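Maricruz Tapia
1 February 2023

Went to the open day at Nesham this afternoon. They had 4 stations running and I stayed longest at the one with the kitchen things. Short thread.

The person running it was Ruba Hamdan. She gave a 10 minute talk first, mostly about how they pick the objects, then let people come up to the table and ask questions.

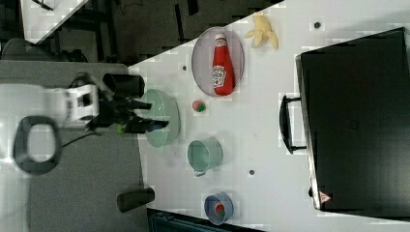

Kitchen table station, arm working next to the green bowl.

The objects are ordinary stuff: a plate, a mug, a blue cup, a bowl. Ruba said they move everything to new spots between runs. She said the moving takes longer than the runs on some days.

Someone asked if it could cook. No. The job is picking things up and putting them where they belong.

There's a toaster oven on the table too. I asked about the door and she said doors are a separate project and she'd rather talk about that one next year.

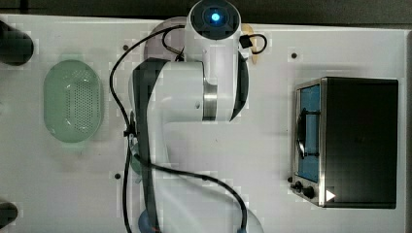 Maricruz Tapia

Noticed how much of the arm is cable. A man from Westerex asked whether the cables catch on things. Ruba said yes, sometimes, and they reroute them when it happens.

You also get to see what the small camera at the gripper sees. I liked this part best. The ketchup bottle is fuzzy, like felt, with the label lettering done by hand or close to it. It takes up a lot of the view when the fingers are on both sides of it.

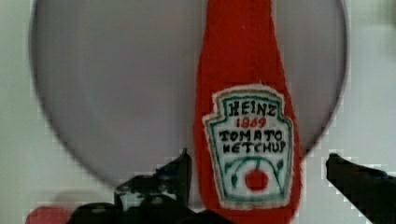

Photo: Nesham

There were 22 of us in the group, so not everyone got a question in. Email them if you didn't, Ruba said she answers.

Next open day is at Derkari, later in February. I'll post the sign-up link when I have it.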